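The Great Thermostat Treaty

Friday, April 27, 2018

My wife sleeps like a person lying in state. I sleep like a person being chased. For 11 years we have shared one bed, one blanket and one thermostat, and only the blanket has come out of it without hard feelings.

It started in December, when the old dial in the hallway died and the furnace man from Ketilsson put in a new one, a shiny Evow with a screen. The old dial had two settings, "on" and "louder." The Evow keeps records. It knows who changed what and at what hour, and it will show you a little graph of it over breakfast.
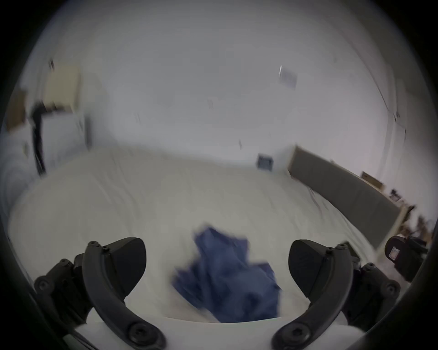 Kári Thoroddsen

So now there is evidence. According to the graph, somebody in this house gets up at 2 in the morning and knocks the heat down four degrees, and somebody else gets up later and puts it back with interest. I had always assumed the house did that on its own. Old houses have moods.

We tried talking it over like adults. She proposed 68. I proposed 62 and an open window. We settled on 65, a number that makes both of us miserable and so must be fair. It lasted nine days, which my brother-in-law tells me is longer than most ceasefires.

Then came the shopping phase. I spent $135 on a cooling pillow from Prerkero that is cool for as long as it takes you to say "hey, this is cool." After that it is a pillow, and a lumpy one. The company gives you 14 days to send it back. I found the slip on day 20, in the drawer with the takeout menus.

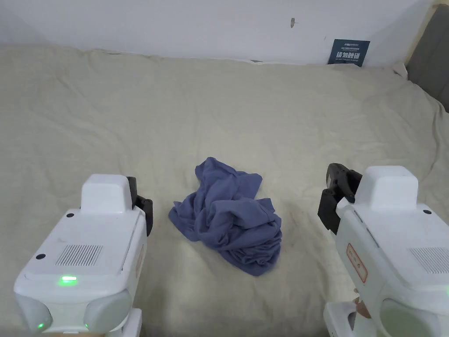
She went the other way and bought wool socks. They cost next to nothing and they work, and I have been asked to stop bringing up the fact that she also wears them to breakfast in May.

My mother, back in Atska, thinks all of this is very funny. She and my father had one stove at the far end of the house and slept in hats. When I asked how they agreed on a temperature, she said they didn't know what it was.

I've been thinking about taping a piece of cardboard over the screen. My wife says the graph would still be on her phone. I didn't know it was on her phone.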